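Livow Answers > Home & Laundry > Towels and Linens

New microfiber towels leave blue fuzz on everything. Is this my life now?

Posted in June by pinecone_ledger

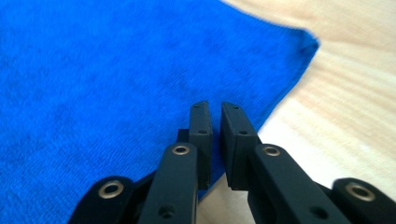 I bought a pack of microfiber towels to dry dishes and wipe down the kitchen, on the theory that they'd replace the paper ones we go through like a hospital. They do soak up water. They also shed. Every glass I dry comes out wearing a thin sweater. The color is the royal blue you see there, so the fuzz shows up beautifully on white plates, and on a pale wood table like that one it looks as if a Muppet had a rough night. I've washed them 2 times in warm water with regular detergent and a dryer sheet. Do they stop eventually, or should I demote them to the garage?

Last updated: June, 9:40 p.m.

mrs_overflow

Stop using the dryer sheet. Fabric softener in any form coats the fibers, and then the towel pushes water around and grabs whatever lint is floating by. Some of your fuzz may not even be from the towels – if you washed them with cotton bath towels, they picked it up there and are now delivering it to your glassware.

What I do with a new batch:

Wash them alone, or with other microfiber. Warm water, half the detergent you think you need, no softener, no bleach. Run a second rinse. Dry on low and clean the lint screen before and after. The first load usually gives you enough lint to knit something. By the fourth wash mine had calmed down.

If they already have softener on them, put a cup of white vinegar in the wash and skip the detergent that time. The smell goes away in the dryer. My husband disagrees, but he also says he can smell rain.

Briggs_Basement

Depends what you paid. I got a sack of 100 from a warehouse place for the car and they shed till the day I threw them out. The Kusico ones I have now are 450 gsm (that's the weight, it should be on the tag) and they've been fine. Wouldn't use either on wine glasses. Get a flat-weave glass cloth for that, the kind with no pile. Fluffy is for spills.

Also check your dryer vent.

tallboy_tina

Just use paper towels, life is short

pinecone_ledger

Update: they had been in with the bath mats. I'm not proud. Did the vinegar wash by themselves on low heat and the lint screen looked like a small blue animal. The glasses are better, the plates are fine, and I'm still finding fuzz in the butter dish – no idea how long that goes on.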